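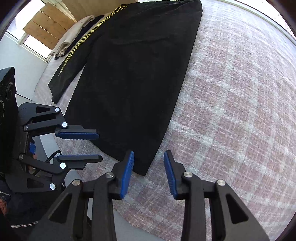 Khrystyna Didenko had rewritten the segmentation code four times before the end of March, and still it could not find a sleeve. The planner was not the trouble. Give it a clean outline and two grasp points, and it made a good fold every time. The trouble came earlier, in the part that had to say which pixels were cloth to be folded and which were only the place where the cloth lay. A black garment on a pink and white plaid blanket should be easy, she thought. But the network liked the thin yellow lines near the shoulder too much. It took them for a border, and it cut the arm away from the body like a tailor with a grudge.

"Show me the mask," said Thaddeus Park. He had come from Narthorpe on the early train and he had not yet taken off his scarf.

She showed him. On the screen the garment was green and the sleeve was nothing.

"It thinks you have a waistcoat," he said.

"I know what it thinks."

They worked until the tea was cold. Thaddeus wanted to add a rule: if two dark regions touch, join them. Khrystyna did not like rules. At Pandier, where she worked before, there had been 280 of them in one file, and each rule had a small comment from a person who had already left the company.

"Then what do you want?" he asked.

"I want it to pull a little, and look again."

He was quiet. It was an old idea of hers - the hem moves, the sleeve moves with it, so they are one thing. The perception people did not like it because it needed the controller, and the controller people did not like it because it needed perception.

She wrote it that evening, 90 lines, not beautiful. Close on the hem, draw back 2 centimetres, compare. She read the function again from the top and changed one name. Then she pressed the key.

The first mask came, with no sleeve. The jaws closed. The second mask came slowly, row by row, because she had forgotten to turn off the logging, and the green went up the side, over the yellow lines, and out along the arm to the cuff.

Thaddeus began to unwind his scarf.

"Run it again," he said.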